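How to Set Up and Track a Cause-Based Ad Campaign on a Small Budget

Last updated in August
41 shares | 6 comments

A cause-based ad ties a brand's name to a social issue. The setup is close to that of any other paid campaign, with two extra steps: agreeing on wording with the partner charity, and tagging links so that donations and sales can be told apart. The steps below assume one brand, one charity and one landing page. The sample numbers come from a campaign run for Contreras, a shoe repair chain, with Skutoveck as the charity partner.

Step 1. Get the claim in writing

Write one sentence that states what the brand will give, to whom, and under what condition. "A share of profits goes to good causes" can't be checked and should not be used. "Contreras gives one dollar per repair to Skutoveck through the end of August" can be checked. Both sides sign off on the sentence before any design work starts. If there is a cap on the total, it goes in the same sentence.

Aurelio Solís drafted the Contreras line and Anca Iordache approved it for Skutoveck. Keep the approval email in the campaign folder. Ad platforms may ask for it during review.

Step 2. Build the link table

Open a blank spreadsheet with five columns: channel, ad version, audience, full link, short link. Each row is one ad shown to one audience. Use lowercase only in the tags and a hyphen between words. Analytics tools often treat "Email" and "email" as separate sources, and merging them later is slow.

Put the charity name in the campaign tag and the ad version in the content tag. Leave the term tag empty unless you are buying search ads.

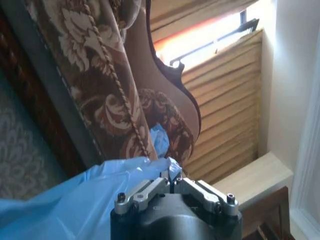 Once the table is complete, paste every full link into a private browser window and confirm that the tags survive the page load. Some site builders strip them on redirect. If that happens, point the ad at the final address and skip the redirect.

Step 3. Split the landing page

The page needs two buttons – one for the product and one for a direct gift to the charity. Give each its own event name. Do not let both fire the same "click" event. The gift button should open the charity's own payment page, so that the brand never holds the money.

Step 4. Run a short test

Run two versions of the ad for 5 days with equal budgets. Change only the headline. In the Contreras test, version A drew 494 clicks and version B drew 512. A gap that small is noise, and the cheaper version was kept. If the two are far apart, stop the weaker one and move its budget over.

Step 5. Report

Export both event counts and match them against the brand's order system. Expect the ad platform to show more orders than the order system does. Use the order system for the donation total – it is the number the charity will be paid on. The Contreras campaign closed at 1,472 repairs, and that figure went on the public results page with the payment date.

Leave the results page up after the campaign ends. Replace the product button with plain text and turn off any ad that still links to it.

Common errors

Tags missing on email links: check whether the mail tool adds its own tags and overwrites yours. Turn that setting off.

Gift button shows zero events: the script is probably loading after the button. Move it higher in the page.

Ad rejected as political: some platforms place social issues in a restricted group. Complete the advertiser identity check first, then resubmit without changing the ad.

Text by Serena Dal Bello. Link table format by Hüsnü Ertürk.

6 comments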